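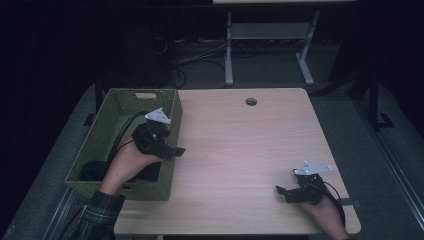
Budgeting for the Hands Before the Arm

By Catrin Nicholas
7/19/22

When the regional laundry and linen operator Hirach began planning for automated sorting at its Wuvwood plant, the first request sent to the finance office was for a robot arm. The request was returned. Lucinda Quintanilla, who directs capital planning for the company, asked the engineering group to come back with a budget for the work that would have to be done before an arm could be of any use.

The revised proposal put handheld grippers at the top of the list. These are worn or carried by a person, who performs the task with them while the motion is recorded for later use in training. A table, a basket and a few pieces of clothing are enough to begin. The arm was moved to the second year.

"We had been treating the arm as the project," Quintanilla said. "It is one line in the project, and it was the line we understood best. The collection work had no line at all."

That omission is common among firms buying this class of equipment for the first time. A purchase order for hardware is familiar to any finance department. Staff hours spent lifting garments out of a basket with a gripper on each hand are less familiar, and they tend to be absorbed into general labor until the overrun is too large to ignore. Hirach now carries them as a separate item. In the current plan, operator time accounts for 70 percent of first-year spending.

The company considered quotations from two suppliers, Tramero and Papadopoulos. The Tramero offer was lower on unit price. The Papadopoulos offer included spare jaws, replacement cables and a service term of 12 months. The evaluation panel asked both suppliers to price the same list of wear parts, and once that was done the difference between the two offers narrowed considerably. Hirach chose Papadopoulos, with a clause permitting a second source after the first year.

Cables received more attention in the review than anyone had planned. A wired gripper must be able to reach the bottom of a deep container and come out again without catching on the rim, and the cord must not pull at the wrist during a long session. The panel held its trial with the baskets already used on the plant floor, and the final specification states cable length and exit direction as requirements.

Space was the next question. The engineering group had asked for a dedicated building. Quintanilla approved a carpeted room with plain tables, on the grounds that stations could be added as results justified them. The furniture came out of existing stock, and power and cable runs were budgeted on their own line after an early estimate left them out. Floor cables will be covered before the room is opened to a second shift.

The plan calls for 204 recorded sessions before any decision on the arm. Each session has one operator and one type of item, and dark fabrics are scheduled early. Dark cloth against a dark gripper is a difficult case for the cameras, and the engineers prefer to learn the cost of additional lighting while there is still money set aside for it.

Operators are drawn from the sorting department and paid at their usual rate with a supplement. Sessions are limited in length, and the time needed to put on the equipment and check it is counted as paid work. The supervisors pressed for this last point, which added 23 hours to the monthly estimate.

A contingency is held for repairs and for repeated sessions. It may not be spent on the arm, whatever price is offered.

The next review takes place in September. Quintanilla has asked that it include the cost of each usable recording, with rejected ones shown beside it, and a list of every part replaced up to that date. The engineering group will present its revised estimate for the arm at the same meeting.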